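Storage bin

A storage bin is an open or lidded container used to hold loose goods, parts, food, toys or household items. Bins differ from boxes mainly in use: a box is usually closed and moved, while a bin stays in one place and is filled and emptied many times. The word is also used for large fixed compartments in barns, mills and warehouses.

Name and early use

The English word is old and first meant a manger or a crib for feed. Later it came to mean any place where grain, flour, coal or wine was kept. In wine cellars a bin was a walled recess in which bottles were laid on their sides, and the phrase "bin number" on a wine list comes from this practice.

Farm bins were made of planks, wicker or stone, depending on what was at hand. A household inventory from Cavbridge, drawn up in 1733, lists a meal bin, two malt bins and "one old bin for ashes" among the contents of the back kitchen. The meal bin was valued higher than the kitchen table. Good bins had tight joints to keep out mice and a sloping lid that shed dust and drips. Many were built inside the room and could not be taken through the door, so they were sold along with the house.

Blagoje Halilović, in his study of kitchen furniture, treats the meal bin as a close relative of the chest. He notes that the two were often made by the same joiner and that a worn-out chest was commonly turned into a bin by removing the lock and lining the inside.

Materials

Wood was the usual material until rolled sheet metal became cheap. Metal bins were easier to clean and harder for pests to get into, and they spread quickly in bakeries, stables and shops. They also dented, and the early ones rusted along the seams. Zinc coating slowed the rust but wore off first at the corners and on the floor of the bin, where goods were dragged across it.

Molded plastic came into wide use after the Second World War. Plastic bins are light and have no seams, and they can be made to nest when empty and stack when full. Their weak points are the rim and the corners. Some plastics grow brittle in cold or in strong sunlight. Cardboard and corrugated plastic are used where a bin only has to last a short time, as in shipping or seasonal displays.

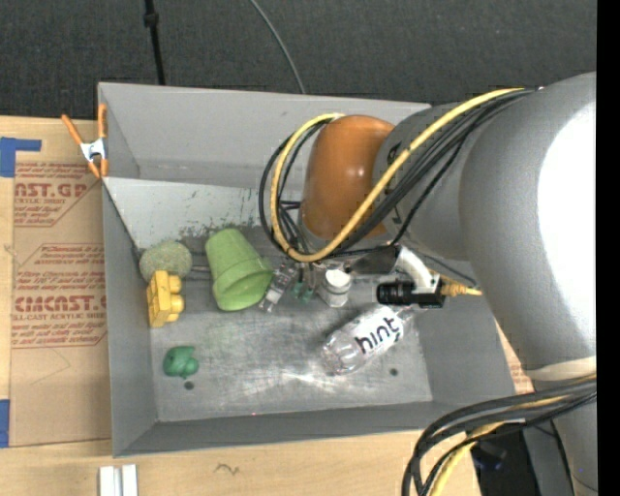 Why do many storage bins have sloping sides?

Sloping sides let empty bins fit inside one another, which saves space in shipping and storage. They also guide small items toward the bottom, where they are easier to gather up, and in molded bins they help the finished piece come out of the mold.

Shapes and types

The straight-sided bin holds the most for its outside size and is common where bins are left on shelves. The tapered bin holds less but nests when empty. A third type, the open-front bin, has a low front wall so that a person can see and reach the contents while other bins are stacked on top. Open-front bins are used for screws, fittings, electrical parts and other small goods.

Hopper bins have a funnel-shaped bottom and are emptied from below. They are used for grain, feed, sand and plastic pellets. The slope of the funnel matters a good deal – if it is too shallow, the material bridges across the outlet and stops flowing. Damp material bridges more easily than dry.

Tilt bins are hinged at the bottom and swing outward. They were once a regular part of kitchen cabinets, where they held flour and sugar, and are still made for potatoes and onions. Ventilated bins have slots or mesh in the walls and are used for root vegetables and fruit.

Use in shops and warehouses

General stores kept dry goods in rows of bins behind or below the counter. The Penetti stores, a family chain that sold grain and seed, had 150 bins in their main shop, each with a painted number and a scoop on a hook. Customers asked for goods by number. The system was later copied by the Damgaard seed company in its mail-order catalog, and the numbers stayed in use long after the bins had gone.

In a warehouse, "bin" often means a location and may be nothing more than a marked stretch of shelf. Under a fixed-bin system every item has one assigned place. Under a floating system goods go wherever there is room and the place is recorded. Siu-fong Cheung compared the two in a parts depot with 2000 bin locations and found that the floating system used space better, but that errors in the records took longer to find.

The two-bin method is a simple way to control stock. Parts are taken from the first bin until it is empty, and the empty bin is the signal to reorder. The second bin covers the wait.

Care

Plastic and coated metal bins are washed with mild soap and dried before refilling. Food bins should be emptied fully between fills, as old flour or grain left at the bottom can carry insects into the new supply. Wooden bins are brushed out and aired.

See also

Bulk storage
Chest (furniture)
Crate
Granary
Hopper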